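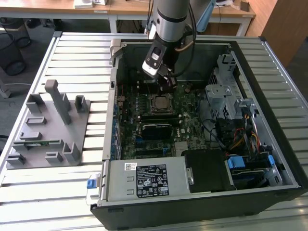
Section 4. Setting up the incident line for election day

This section is for the person who prepares the Kasotach reporting desk before the polls open. It explains how to connect the district offices, how to set the alert levels, and how a report of violence or intimidation goes from an observer to the public bulletin. User accounts must already exist (see Section 3).

4.1 Before you begin

You need the supervisor password, the list of polling stations in CSV format, and one working phone at each district office. In the standard package the district offices are Lendholm, Gillies and Clatholm. If your mission uses other names, change them under Settings > Districts before step 1. Changing them later will separate the old reports from their district.

4.2 Connecting the districts

1. Log in as supervisor and open the Incident Line page.

2. Choose Import Stations and select your CSV file. The file must have one station per row and no empty rows. When the import is finished, the page shows the number of stations. In the sample file it is 2354.

3. Compare this number with the official list. If they are different, do not continue. Choose Undo Import and look for double rows first.

4. Open each district and enter the phone number of the duty officer. Write the number with the country code and without spaces.

5. Press Send Test. The duty officer receives a short text message and must answer it with the word READY.

6. Wait until the district changes from gray to green. A district which stays gray after 9 minutes has not answered. Call the office by voice and check the number.

Note: The test message is in the language of the duty officer's account, not in the language of the supervisor. The word READY is always in English.

4.3 Alert levels

Every incoming report gets a level from 1 to 4. The observer suggests a level and the desk confirms it.

Level 1: Delay or missing material, no danger to people.
Level 2: Threats, shouting, or voters being turned away.
Level 3: Damage to property, or police using force at or near a station.
Level 4: Persons injured or killed, or shots heard.

7. Under Alert Rules, set who receives each level. Levels 3 and 4 must have at least two receivers — the system will refuse to save with only one.

8. Set the repeat time for unconfirmed alerts. The factory value is 300 seconds. You can make it shorter, but a longer value is not possible for level 4.

Caution: Do not use level 4 for training messages. A level 4 report is sent to all receivers at once and it cannot be called back. Use the Training switch, which adds the word EXERCISE to every message.

4.4 Reports of injured or dead persons

9. Enter only the number that the source has given. Do not add numbers from two sources together, as they may speak of the same persons.

10. Fill in the Source field: observer, hospital, police, party or press. The bulletin will print the source next to the number.

11. If the number changes, choose Revise — do not create a new report. The earlier number stays visible in the history with its time.

Caution: Never write the name of a victim or a witness in the free text field. The free text is copied to the district offices without a filter. Names belong in the Protected tab, which only the supervisor can open.

4.5 Closing the line

The line stays open until the supervisor closes it, also when counting continues after midnight. Confirm or reject all waiting reports, then press Close Line and save the log file. For the format of the log, see Section 5.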